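Setting the bin boundary so the planner stops picking the walls

In this part of the guide we teach Clodico where the bin ends. If the boundary is wrong, the planner proposes grasps on the bin wall, or it refuses long parts that lie near a corner. You need a calibrated camera and Trutimow running before you start.

Step 1. Empty the bin and record the background

Take 3 depth captures and let Trutimow merge them. In our cell the merged cloud has almost 2000 points on the floor after filtering. If you see many holes, increase the exposure and repeat.

Step 2. Fit the floor and the four walls

Run the plane fit. Our bin has sloping walls, so do not use the "box" preset – it assumes vertical walls and cuts off the corners. Save the result with the name of the bin.

Step 3. Set the wall margin

The margin is measured from the fitted wall to the closest finger. Start with 2 cm and make it smaller only after the dry run.

Step 4. Check with long parts

Put in some bars, a few of them close to the walls, and run one pick at low speed. Watch the lower finger when it comes near the floor, and keep your hand on the stop button. 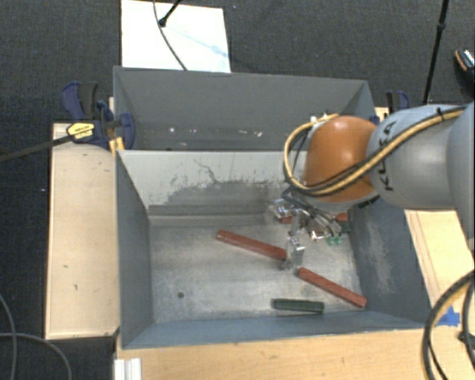 Step 5. Read the log

Search for "wall_reject". When all candidates near one corner are rejected, the fitted plane is tilted, so go back to Step 2.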